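Urban 과제 중간 진행 보고
양손 로봇 탁상 조작 작업의 운영 기준 마련

제출: Zeltico 조작연구실
받는 곳: Drikesus 지원사업 담당 부서
2022년 12월 9일

안녕하십니까. 날이 부쩍 추워졌는데 담당 부서 여러분 모두 건강히 지내고 계신지 모르겠습니다. 지난 5월에 첫 보고를 드리고 나서 꽤 시간이 흘렀고, 그동안 중간중간 메일로 짧게 소식을 전해 드리기는 했지만 한 번은 제대로 정리해서 말씀드려야겠다고 저희끼리 계속 이야기하고 있었습니다. 조금 길어질 것 같습니다. 차 한 잔 곁에 두고 천천히 읽어 주시면 감사하겠습니다.

다시 말씀드리면 이 과제에서 저희가 약속드린 것은 새 로봇이나 새 알고리즘이 아니라 운영 기준입니다. 사람 가까이에 놓인 탁자에서 양팔 로봇으로 작은 물건을 다룰 때 무엇을 미리 확인하고, 어떤 경우에 멈추고, 끝난 뒤에 무엇을 적어 둘 것인가를 문서로 만드는 일이지요. 저희는 이 문서를 내부에서 Wernine 지침이라고 부르고 있고, 이번 보고에서도 그 이름을 그대로 쓰겠습니다.

1. 지금 어디까지 왔는가

5월에 보여 드린 초안은 솔직히 말씀드려 좀 두꺼웠습니다. 여러 실험실의 안전 수칙을 모아 한데 묶다 보니 같은 이야기가 세 군데에 다른 말로 적혀 있기도 했고, 어떤 조항은 산업용 로봇 울타리를 전제로 쓴 문장이라 저희처럼 탁자 하나를 두고 작업하는 환경에는 아예 맞지 않았습니다. 여름 내내 그것을 덜어 내고 합치는 일을 했습니다. 지금 남은 조항은 모두 61개이고, 그 가운데 작업자가 매번 직접 확인해야 하는 것만 따로 뽑아 한 장짜리 점검표로 만들었습니다. 이 점검표가 실제로 가장 많이 쓰입니다. 나머지는 장비 담당자나 기록 담당자가 정해진 주기로 보는 내용입니다.

점검표는 작업대 옆에 코팅해서 걸어 두었습니다. 처음에는 태블릿으로 체크하게 했는데, 장갑을 꼈다 벗었다 하는 것이 번거롭다는 말이 많아서 종이로 돌아왔습니다. (태블릿용 양식도 버리지는 않았습니다. 나중에 다른 기관에 전달할 때는 전자 양식을 원하는 곳이 분명히 있을 테니까요.)

지침의 첫 장은 손에 관한 것입니다. 작업을 시작하기 전에 손가락 관절의 나사, 손끝, 그리고 하우징 틈으로 지나가는 케이블을 눈으로 살피도록 했습니다. 당연한 이야기처럼 들리시겠지만, 시범 운영을 시작하고 나서 기록을 들여다보니 작업 중단의 원인으로 가장 자주 적힌 것이 소프트웨어 오류가 아니라 이런 기계 쪽의 사소한 헐거움이었습니다. 나사 머리에 표시선을 그어 두고 선이 어긋났는지 보는 방법도 검토했는데, 검은 부품 위에서는 어떤 펜을 써도 잘 보이지 않아 아직 마땅한 답을 찾지 못했습니다. 혹시 다른 지원 기관에서 쓰는 좋은 방법을 알고 계시면 꼭 알려 주십시오. 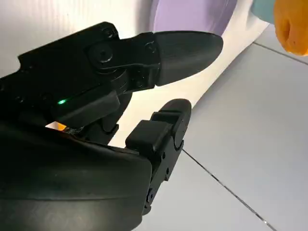 눈으로 보는 점검에는 순서를 정해 두었습니다. 손끝에서 시작해 손바닥 쪽으로, 다시 손목 쪽으로 올라가는 순서입니다. 사람마다 보는 순서가 다르면 빠뜨리는 곳도 달라지고, 나중에 기록을 서로 견줄 때 무엇을 안 본 것인지 보고도 이상이 없었던 것인지 구별하기가 어려웠습니다. 순서를 정한 뒤로는 적어도 그 문제로 다시 물어보는 일은 줄었습니다.

손의 상태 표시등도 점검표에 한 줄을 차지하고 있습니다. 다만 표시등 하나만 믿고 전원이 들어왔다거나 안전하다고 판단하지 못하게 문장을 고쳤습니다. 초안에는 표시등을 확인한다고만 되어 있었는데, 읽는 사람에 따라서는 그것으로 확인이 끝난다고 받아들일 수 있겠다는 지적이 내부 검토에서 나왔습니다. 지금 문장은 표시등을 확인한 다음 제어 화면의 상태와 맞는지 대조한다는 식입니다. 두 가지가 다르면 작업을 시작하지 않습니다.

2. 작업대와 물건에 관한 기준

저희 작업대는 보시다시피 단순합니다. 흰 탁자에 가벼운 플라스틱 접시와 컵, 그리고 주황색과 흰색 줄무늬가 있는 장난감을 올려놓습니다. 화려한 시연을 기대하셨다면 조금 심심하실 수도 있겠습니다. 하지만 기준을 만드는 동안에는 물건이 단순할수록 좋았습니다. 무언가 잘못되었을 때 물건 탓인지, 배치 탓인지, 사람의 조작 탓인지를 가려내기가 훨씬 수월하기 때문입니다.

물건에 관한 조항은 크게 재질, 무게, 개수 이 정도로 나누어 적었습니다. 깨지는 것은 쓰지 않습니다. 뜨거운 것, 액체가 담긴 것도 이 단계에서는 쓰지 않습니다. 컵은 비워서 올립니다. 모형 음식을 쓸 때는 진짜 음식과 같은 공간에 두지 않는데, 이 조항은 조금 엉뚱해 보여도 위생 담당 쪽과 의논해서 넣은 것이라 그대로 두었습니다. 한 번에 올려놓는 물건은 과제에 필요한 것만으로 제한하고, 다음 과제에서 쓸 물건은 탁자가 아닌 보관함에 둡니다.

양손을 동시에 쓰는 작업에 대해서는 조항을 쓰는 데 가장 오래 걸렸습니다. 한 손씩 움직일 때는 멀쩡하던 규칙이 두 손이 가운데로 모이는 순간 애매해지는 경우가 많았거든요. 이를테면 손이 물건에서 얼마나 떨어져 있어야 출발 자세로 볼 것인가 하는 문제가 그랬습니다. 한 손일 때는 거리로 정하면 되는데 두 손일 때는 서로의 거리도 보아야 하고, 두 손 사이에 놓인 접시도 고려해야 합니다. 여러 번 고쳐 쓴 끝에, 숫자로 정하는 부분은 장비별 부록으로 돌리고 본문에는 양손의 예상 경로가 겹치는 과제인지 아닌지를 시작 전에 먼저 판정하라고 적었습니다. 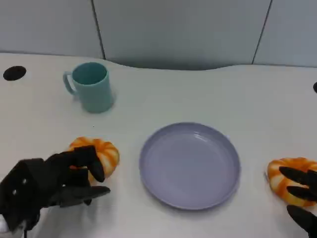
겹치지 않는 과제는 두 손이 각각 자기 쪽 물건을 잡아 자기 쪽에서 내려놓는 경우입니다. 이때는 한 손씩의 기준을 그대로 적용합니다. 겹치는 과제, 그러니까 두 손이 같은 그릇에 차례로 물건을 옮겨 담는다든지 한 손에서 다른 손으로 건네는 경우에는 먼저 움직이는 손과 기다리는 손을 작업표에 적어 두게 했습니다. 기다리는 손은 그릇 위로 나오지 않습니다. 처음 며칠은 작업자들이 이 규칙을 답답해했습니다. 숙련된 분들은 눈으로 보면서 충분히 피할 수 있다고 하셨고, 저희도 그 말이 틀렸다고 생각하지는 않습니다. 다만 새로 오신 분도 같은 문서를 보고 일해야 하니 기본값은 보수적으로 두고, 숙련자에게는 담당자 확인을 거쳐 예외를 허용하는 쪽으로 합의를 보았습니다.

배치에 관해서도 한 가지 말씀드리겠습니다. 저희 탁자는 뒤쪽 가장자리가 곧은 직선이 아니라 완만하게 굽어 있고, 윗면에 전선용 구멍도 있습니다. 처음 초안에는 물건을 탁자 가장자리에서 일정 거리 안쪽에 둔다고만 적었는데, 굽은 가장자리에서는 어디부터 재야 하는지부터 의견이 갈렸습니다. 그래서 가장 깊이 들어간 지점을 기준으로 잡고, 전선용 구멍 위에는 물건을 두지 않는다는 문장을 따로 넣었습니다. 이런 식으로 현장에서 한 번 부딪혀 보고서야 고쳐진 문장이 지침 곳곳에 있습니다. 읽으시다가 왜 이렇게 자잘한 것까지 적었을까 싶은 대목이 있으면 대개 그런 사연이 있다고 보시면 됩니다.

3. 사람과 역할

작업은 둘이 한 조가 되어 진행하는 것을 원칙으로 삼았습니다. 한 명은 조작을 맡고 다른 한 명은 지켜보면서 비상정지를 담당합니다. 지켜보는 사람은 그동안 기록도, 전화도, 물건 정리도 하지 않습니다. 이 조항은 예산과도 관련이 있어서 처음 제출한 계획보다 인건비 비중이 조금 올라간 이유이기도 합니다. 담당 부서에서 항목 조정을 흔쾌히 받아 주셔서 정말 큰 도움이 되었습니다. 다시 한번 감사드립니다.

물건을 다시 놓는 일, 저희끼리는 그냥 원위치라고 부르는 그 일이 생각보다 까다로웠습니다. 로봇이 움직이는 시간보다 사람이 탁자로 손을 뻗는 시간이 위험 면에서는 더 신경 쓰이는 구간이었기 때문입니다. 지금 기준은 다음과 같습니다.

조작자가 정지를 말로 알립니다.
지켜보는 사람이 제어 화면에서 정지 상태를 확인하고 확인했다고 말합니다.
두 번째 말이 나온 다음에만 탁자 위로 손을 뻗습니다.
원위치가 끝나면 물건을 놓은 사람이 한 걸음 물러서서 끝났다고 말합니다.

말로 주고받는 절차라 쑥스러워하는 분도 계셨습니다. 옆 방에서 들으면 연극 연습을 하는 것 같다는 이야기도 들었고요. 그래도 몇 주 하고 나니 다들 입에 붙어서, 요즘은 커피를 따를 때도 확인했다고 대답하는 분이 계십니다.

교육은 새로 오는 작업자를 기준으로 약 40분짜리 한 과정을 만들었습니다. 앞부분은 지침을 함께 읽고 뒷부분은 로봇 전원을 끈 상태에서 점검과 원위치 절차를 실제로 해 보는 구성입니다. 원래는 반나절짜리로 계획했는데 막상 해 보니 읽는 시간이 길어질수록 뒷부분 실습에서 기억하는 것이 줄어드는 것 같았습니다. 짧게 한 번 하고, 첫 주가 끝날 때 다시 짧게 한 번 하는 지금 방식이 저희에게는 더 맞았습니다.

팔 끝에 달린 장치가 좌우가 다를 때의 절차도 교육에 넣었습니다. 집게형과 여러 손가락형은 물건을 잡는 방식도 다르고 손을 여는 데 필요한 공간도 달라서, 한쪽에 익숙한 사람이 다른 쪽도 같으려니 하고 움직이면 접시나 탁자 면에 닿기 쉽습니다. 점검표 맨 위에 오늘의 장치를 좌우로 나누어 적는 칸을 둔 것도 같은 까닭입니다. 이 칸이 비어 있으면 나머지 칸이 모두 채워져 있어도 점검을 마친 것으로 보지 않습니다.

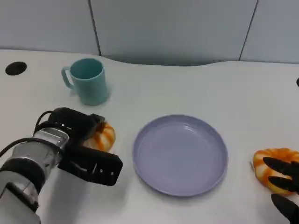 케이블 정리에 대한 문장도 이 무렵에 크게 고쳤습니다. 팔 바깥으로 도는 케이블은 움직임이 적은 자세에서는 아무 문제가 없어 보이다가 팔꿈치를 크게 접을 때 당겨지곤 합니다. 그래서 점검할 때 출발 자세만 보지 말고, 그날 할 과제에서 가장 크게 접히는 자세와 가장 멀리 뻗는 자세까지 천천히 움직여 보도록 했습니다. 시간이 좀 걸립니다. 작업자들이 가장 건너뛰고 싶어 하는 항목이기도 해서, 하루의 첫 작업과 장치를 바꾼 직후에만 하는 것으로 빈도를 줄였습니다. 매번 하라고 적어 놓고 지켜지지 않는 것보다는 낫다고 판단했습니다. 이 부분은 반론도 있을 수 있으니 검토 의견을 주시면 기꺼이 다시 논의하겠습니다.

4. 기록과 보관

시범 운영 기간에 쌓인 점검 기록은 모두 2,831건입니다. 점검표 한 장이 한 건이고, 중간에 멈춘 작업의 기록도 포함되어 있습니다. 멈춘 작업을 따로 빼지 않은 것은 일부러 그렇게 한 것입니다. 잘된 것만 모아 놓으면 보기에는 좋은데 기준을 고치는 데에는 쓸모가 없더군요. 중단된 작업에는 반드시 이유를 적되, 누가 잘못했는지는 적지 않게 했습니다. 손가락이 접시 테두리에 걸림, 물건이 미끄러져 탁자 밖으로 나감, 조작자가 불안해서 멈춤, 이런 식입니다. 마지막과 같은 이유도 얼마든지 괜찮다고 교육 때마다 말씀드리고 있습니다.

영상은 머리 위치의 카메라와 손목의 카메라에서 함께 저장합니다. 손목 카메라는 손끝과 물건을 가까이서 보여 주어 중단 원인을 찾을 때 큰 도움이 되지만, 손 자체가 화면을 많이 가리기 때문에 물건이 어디로 갔는지는 알기 어려울 때가 있습니다. 반대로 머리 쪽 카메라는 탁자 전체를 보기에는 좋은데 손가락 아래에서 벌어진 일은 잘 모릅니다. 그래서 중단 원인을 판정할 때는 어느 한쪽만 보고 적지 않도록 했고, 두 영상을 다 보아도 알 수 없으면 원인 미상으로 남깁니다. 원인 미상이 많으면 보고서가 부실해 보일까 봐 처음에는 저희도 망설였습니다만, 짐작으로 채운 칸이 나중에 더 큰 혼란을 만들 수 있다는 쪽으로 의견이 모였습니다.

개인정보와 관련해서는 카메라에 사람 얼굴이 잡힌 구간은 보관 전에 지우고, 목소리는 처음부터 녹음하지 않습니다. 방문객이 계실 때는 녹화를 시작하기 전에 구두로 알려 드립니다. 보관 기간은 과제 종료 후 일정 기간으로 하되 구체적인 연한은 귀 부서의 규정에 맞추겠습니다. 이 부분은 아래 요청 사항에도 다시 적어 두었습니다.

손목 카메라 영상에서 밝기 문제가 여러 차례 보고되었다는 점도 말씀드려야겠습니다. 흰 탁자 면이 지나치게 밝게 찍혀 손가락 사이의 물건 윤곽을 알아보기 힘든 경우입니다. 작업 자체의 안전과 바로 이어지는 문제는 아니어도 기록의 품질에는 영향을 주기 때문에, 녹화 전에 노출을 확인하는 항목을 점검표 끝에 덧붙였습니다. 무광 매트를 까는 방법도 이야기가 나왔는데, 그러면 미끄러짐 조건이 달라져 이전 기록과 비교하기 어려워집니다. 당분간은 탁자 면을 그대로 두고 카메라 쪽을 조정하려고 합니다.

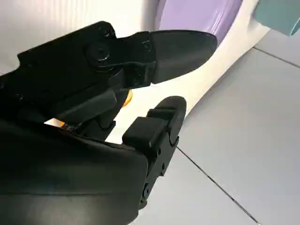

5. 잘되지 않은 것

좋은 소식만 적으면 편하겠지만, 계획대로 되지 않은 일도 말씀드리는 것이 도리라고 생각합니다.

우선 외부 검토가 늦어졌습니다. 가을 안에 다른 실험실 두 곳에서 지침을 읽고 실제로 적용해 보기로 했는데, 한 곳은 장비 이전 일정과 겹쳐 시작하지 못했고 다른 한 곳은 읽기만 마친 상태입니다. 읽고 보내 주신 의견은 대부분 용어에 관한 것이었습니다. 저희가 손이라고 부르는 것을 그쪽에서는 말단 장치라고 부르고, 저희가 과제라고 부르는 것을 그쪽에서는 시나리오라고 부르더군요. 용어 풀이를 8쪽 분량으로 붙였더니 이번에는 너무 길다는 의견이 내부에서 나와서 다시 줄이고 있습니다.

장갑 규정도 아직 매듭을 짓지 못했습니다. 원위치를 할 때 장갑을 끼는 편이 좋은지 벗는 편이 좋은지 의견이 갈립니다. 손가락이 끼일 위험을 생각하면 헐렁한 장갑은 오히려 곤란하고, 맨손이면 작은 긁힘이 생길 수 있습니다. 얇고 몸에 맞는 장갑을 두 종류 사서 써 보는 중인데, 아직 어느 쪽이라고 말씀드릴 만큼의 경험이 없습니다.

그리고 점검표의 칸이 다 채워졌는데도 실제로는 보지 않고 체크한 것으로 의심되는 기록이 더러 있었습니다. 같은 필체로 여러 장을 한꺼번에 쓴 듯한 묶음이었습니다. 누구를 탓할 일이라기보다 항목이 많아서 생긴 일이라고 보고, 다음 판에서는 꼭 매번 보아야 하는 것만 남기고 더 줄이려 합니다. 그런데 무엇을 뺄지 이야기하다 보면 어느새 새 항목이 늘어나 있곤 해서, 이번에는 하나를 넣으려면 하나를 빼야 한다는 약속부터 정해 두었습니다.

6. 앞으로 할 일

다음 분기에는 외부 실험실 적용을 다시 추진합니다. 장비 이전이 끝나는 대로 저희 작업자가 하루 찾아가 교육을 진행하고, 그 뒤로는 그쪽 분들만으로 운영해 보시게 할 생각입니다. 저희가 옆에서 계속 설명해 드리면 문서가 잘 쓰인 것인지 저희 설명이 도움이 된 것인지 알 수가 없으니까요.

물건의 종류도 조금 넓힙니다. 지금까지는 단단하고 가벼운 것 위주였으니 천이나 종이처럼 모양이 변하는 것을 더하려고 합니다. 손가락 관절 틈에 끼일 가능성이 있어서 이 부분은 별도의 조항이 필요하고, 초안은 이미 쓰기 시작했습니다. 깨지는 물건과 액체는 이번 과제 기간에는 다루지 않을 계획입니다.

지침의 공개 여부도 정해야 합니다. 저희 바람은 본문과 점검표를 누구나 가져다 쓸 수 있게 내놓는 것입니다. 다만 장비별 부록에는 제조사와 협의가 필요한 내용이 들어 있어서 그 부분은 따로 떼어 두겠습니다.

7. 부탁드리는 것

영상 기록의 보관 연한을 귀 부서 규정에 따라 확정해 주시면 지침에 바로 반영하겠습니다.

외부 실험실 방문에 드는 여비를 원래 잡혀 있던 소모품비 잔액에서 옮겨 쓸 수 있는지 여쭙습니다. 손끝 부품이 예상보다 오래 버텨 준 덕분에 소모품비에 여유가 있습니다.

현장을 한번 보러 오시면 좋겠습니다. 문서로 읽으면 딱딱한데 옆에서 보시면 금방 이해되는 내용이 많습니다. 점검부터 원위치까지 한 바퀴를 보여 드리고, 원하시면 점검표를 직접 작성해 보실 수도 있습니다. 오시는 날을 미리 알려 주시면 녹화 여부를 조정하고 자리를 마련해 두겠습니다.

첨부: Wernine 지침 본문(개정안), 작업 전 점검표, 시범 운영 기록 요약, 용어 풀이(축약 작업 중)

Zeltico 조작연구실 드림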